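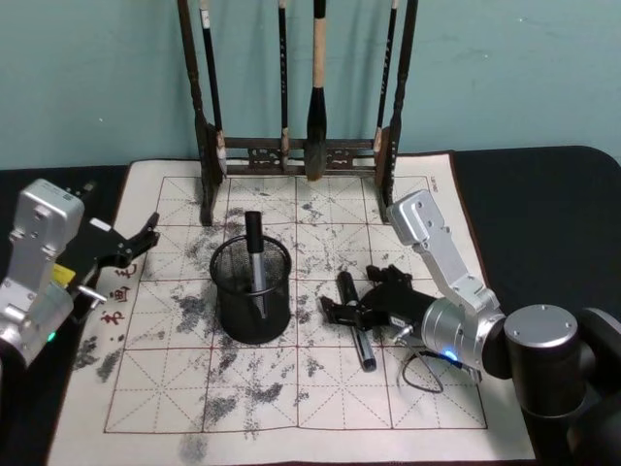
Pen pickup on the calligraphy mat, right arm over the loose marker. Brush rack at the back, mesh holder in the middle.

Gripper Comparison: Frequently Asked Questions

Last updated in April. Written by Khoa Phùng.

What are you comparing?

Two-fingered grippers for small, thin objects. We are testing the Juhl and the Adell on the same pair of arms. Both get the same tasks, the same controller settings and the same operators. The arms stay where they are when we change grippers.

Why pens?

Pens are round, they roll, and they lie close to the surface. A finger that comes in a little too low hits the mat, and one that comes in a little too high slides over the barrel. Blocks and cups were too easy. Both grippers picked them up nearly every time and we learned very little.

What is the task?

One arm picks up a marker lying on the mat and puts it into the mesh holder with the cap up. The run counts if the pen is standing in the holder when the arm backs off. It fails if the holder tips over or the pen leaves the mat. A run that takes more than 30 seconds is also a fail.

Does the printed grid on the mat help the software?

No. The software doesn't read it. Operators use the squares to set the starting position of the pen, so that a run with one gripper can be repeated with the other. We write down the square and the angle of the pen before each run.

Do the ink marks matter?

They did with our first camera settings. Dark smudges near a dark cap sometimes confused the pen detector. We raised the exposure a little and trained again with more views of the stained squares. We kept the same mat, because a clean one would have made the older runs useless for comparison.

How many runs have you done?

The plan is 400 for each gripper. The Juhl is finished. The Adell is at 305, and I will post the full table when it catches up. I would not read much into the early numbers.

Which one is better so far?

The Juhl is steadier when the pen lies at an angle to the fingers. The Adell closes faster and is easier to get down into tight places, such as between the holder and the rack. The Adell also lets go more cleanly, and that matters when the pen is already partway into the mesh.

Do you use the brushes?

Not in the scored runs. The rack stays on the mat as an obstacle. Taking a brush off the rack and hanging it up again is the next task on the list, and it will probably need both arms.

What controller are you running?

Lutia, with the default force limit turned down. We tried Flurarley for a while. It worked, but it let the fingers keep squeezing after contact, and pens shot out sideways. There may be a setting for this that we missed. If you know it, please write.

How often do the fingers need attention?

We check the screws before the first run of the day and wipe the finger pads after every 30 runs. In all the testing so far we have replaced 7 pads. Most of them had worn at the tip.

How do you deal with the wrist cable?

Leave enough slack for the wrist to turn all the way, then do one slow pass by hand before starting. If the cable touches the holder, move it and do the pass again.

Can I get the run logs?

Yes, by email. They are plain text, one file per session. Video is too large to send, so ask for the runs you want.

Filed under: Grippers, Bench Tests, Two-Arm Setups

Related
Setting a force limit in Lutia
Camera exposure for dark objects
Juhl finger pads: when to replace
Notes on changing grippers between sessions

Contact | Copyright Khoa Phùng | Back to top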